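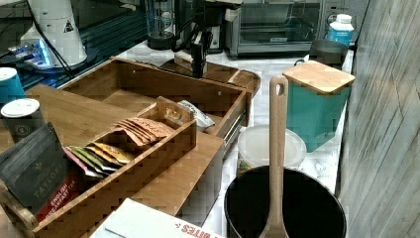 Thread: Giving up coffee after lunch, what do you drink instead?
Board: Kitchen Table Chat

mudroom_mabel
OK so I need ideas. I've been sleeping terribly since spring and I finally admitted to myself that the 3 p.m. coffee has to go. Mornings are staying exactly as they are, don't even try me on that. But the afternoon one is done, and I've been off it since the start of September.

The trouble is that I don't like plain water and I get bored fast. I've been working my way through a whole bunch of bagged teas and half of them taste like warm perfume. Peppermint is fine. Chamomile tastes like a barn to me, sorry. What do you all drink between lunch and bedtime? I work from home, if that matters, so I have a kettle right there and no boss looking at me.

tworivers_dad
Rooibos! No caffeine, and it has enough body that it holds up to milk, so it scratches the coffee itch better than the flowery stuff. I steep mine way longer than the box says, like I walk off and forget it and come back, and it never goes bitter on me. Little bit of honey and you're set.

pickledbeet
Seconding rooibos, but get loose leaf if you can. The stuff in bags is basically dust.

tworivers_dad
I knew somebody would say this before we got to the bottom of the page lol

pickledbeet
Well it's true! I switched over a couple of winters ago and I can't go back. A basket infuser and a tin of loose tea lasts me ages and it works out cheaper per cup too. You're paying for the paper and the little envelope.

Gracklehead
Not where I live it doesn't. The only shop in town with loose tea is Savalia, and their prices would make you cry. I love the place, I love the smell when you walk in, the owner lets you stick your nose in every jar, but I go there for presents. For every day I buy bags at the grocery store and I'm perfectly happy.

mudroom_mabel
I'm firmly a bag person for now because I want to try a lot of kinds without owning a tin of each. Once I find the one, maybe I'll get fancy.

Does anybody have trouble with stuff going stale? I have some individually wrapped ones and some that just came naked in a box, and I swear the naked ones taste like nothing already.

pickledbeet
They do go flat. Unwrapped bags need something with a tight lid, away from the stove and away from your spices. I once kept Earl Grey next to the cumin and had taco tea for a month.

Gracklehead
TACO TEA

slowcooker_sue
The foil ones keep a lot better than paper, in my experience. I found some foil-wrapped Assam at the back of a cabinet after we moved and it tasted fine to me, and that had to have been in there 2 years. The paper ones from the same cabinet went straight to the compost.

But to answer the original question: hot water with a slice of ginger and a squeeze of lemon. I know it sounds like something you drink when you're sick. Give it a week. I keep ginger in the freezer and grate it frozen, skin and all, right into the mug.

halfcaf_hal
Can I be the odd man out and say just drink decaf? There's decent decaf now. I get the Niltholm dark and my brother-in-law couldn't tell it from regular, and he's a snob about it.

mudroom_mabel
Hal, I tried that! Decaf makes me want real coffee. It's like smelling someone else's fries.

tworivers_dad
Also decaf isn't zero. If you're sensitive like my wife is, a cup of it in the evening still does something. She swears she can feel it.

halfcaf_hal
It's a tiny amount. I have one after supper every night and I'm out cold by ten. I think a lot of people lie awake worrying about the coffee and it's the worrying that does it.

slowcooker_sue
Hal, with love, you could sleep on a moving tractor. We aren't all built that way. My doctor told me to stop all caffeine at noon, including tea and chocolate, and that made a bigger difference than any pillow or gadget I ever bought. The chocolate was the hard part.

halfcaf_hal
Fair enough on the tractor.

Gracklehead
Mabel, watch out for green tea too if you're going through variety packs. My mother drank it at bedtime for a year thinking it was herbal because the box had a leaf on it. Read the side panel. Anything that says white, green, oolong or black has caffeine in it.

mudroom_mabel
Oh no. Going to go check the side panels right now. I may have been doing exactly this.

mudroom_mabel
Update, I was doing exactly this. The jasmine one I've been having at 8 p.m. is green tea. I feel like a genius.

tworivers_dad
Mystery solved, thread closed!

pickledbeet
Don't close it, I want to push barley tea. Roasted barley, no caffeine, tastes toasty, kind of like the edge of a good piece of bread. You can drink it hot or keep a pitcher cold in the fridge. If what you miss is the roasted taste of coffee, this is the one I'd try first. And it comes in big cheap bags, so I'm not being a snob this time.

Gracklehead
Barley tea is great but skip it if anyone in the house has celiac. Found that out with a houseguest, luckily before she drank any.

pickledbeet
Good point, should have said so.

ferngully_road
Long-time lurker, first post on this board I think. Chicory! My grandmother drank it and I thought it was disgusting as a kid and now I have it most afternoons with warm milk. Go light the first time, it can be rough on the stomach if you have a big mug on day one. I use 2 teaspoons in a small pot and that's plenty.

halfcaf_hal
Chicory is what people drink when they've lost a war.

ferngully_road
And yet I am having a lovely afternoon, Hal.

slowcooker_sue
Does anybody use one of those temperature kettles? I've been looking at the Firkix one and I can't decide if I need it. I've boiled water on a stove my entire life.

Gracklehead
I have it. It's nice for green tea, which comes out bitter if the water's boiling. For herbal you want a full boil anyway, so if that's all you drink I'd save the money. The beep is also very loud. Our dog leaves the room.

tworivers_dad
Disagree, I love mine, mainly for the keep-warm button. I fill it after lunch and have hot water until the kids get home. Never noticed the beep, but I also have three kids.

mudroom_mabel
OK, my plan so far: barley tea for the afternoon, rooibos after supper, ginger when I'm feeling virtuous. I ordered the barley. The jasmine has been moved to mornings where it can't hurt anyone.

Still not doing loose leaf, pickledbeet.

pickledbeet
I can wait.

mudroom_mabel
Quick report since a few of you asked. I'm on my third night with no sneaky green tea and I slept until the alarm on 2 of them. The other one I blame on the neighbor's car alarm. The barley came and I like it cold more than hot, which I did not expect at all. Hot it's a little like drinking cereal.

ferngully_road
Try a pinch of salt in the hot one. Tiny pinch.

halfcaf_hal
Salt in tea now. I'm going to go have my decaf.

slowcooker_sue
Glad you're sleeping! Mabel, what did you end up doing with the chamomile? If you've still got it, steep a couple of bags in the milk next time you make rice pudding. It comes out much softer that way and the barn goes away.

mudroom_mabel
Still have nearly all of it. How long do you leave them in, and do you take them out before the rice goes in?

slowcooker_sue
Warm the milk, bags in, lid on, ten minutes off the heat. Squeeze them out and then add your rice like normal.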